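Keeping Up With Game-Day Laundry (and Everything That Comes Home With It)
Posted Dec 11, 2019

We've had a player in the house for so many seasons now that I can measure the year by what is soaking in the utility sink. The Kendside field is lovely from the bleachers, all 860 seats of them, but it's the muddiest piece of ground I have ever had to wash out of white pants, and I've picked up a few habits along the way that I'm happy to pass on.
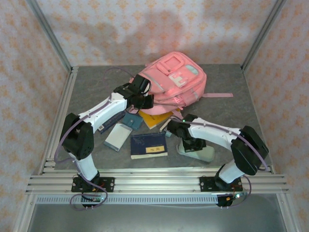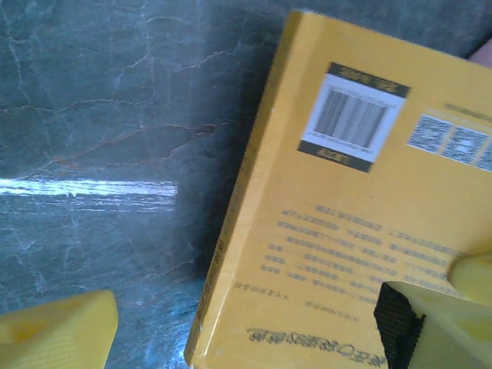
Pink backpack, and a yellow book with its back cover up.

Let the mud dry first. I know, I know, you want it gone the minute they walk in the door! But wet mud only gets pushed deeper when you rub it. Hang the pants over the porch rail, go eat your supper, and knock the worst of it off afterward with an old vegetable brush. Then rinse from the wrong side of the fabric with cold water, and work in a little dish soap before they go in the machine.

Grass stains want white vinegar mixed with the same amount of water. Dab it on, leave it for half an hour and wash as usual. Check the knees before anything goes in the dryer — once a stain has been through the heat you'll be looking at it until the banquet in April.

Jerseys go in inside out, on cold, with no fabric softener. Softener leaves a coating on that stretchy material and the smell hangs on worse than ever (I spent most of a season blaming the detergent). Ours drip dry on plastic hangers over the tub.

For cleats, pull out the insoles and the laces, bang the soles together outdoors, and stuff the shoes with crumpled newspaper. Change the paper before bed if it feels damp. Please don't set them on the radiator, however late it is, as the glue can let go.

Mouthguards get a scrub with a soft toothbrush and cool water after every practice. Hot water can warp them. Keep the case open on the windowsill until it's dry inside.

Shoulder pads we wipe down with a damp, soapy cloth, then again with plain water, and stand in front of a fan overnight. I keep 2 old bath towels just for this, and they live on the hook behind the basement door where everyone can find them.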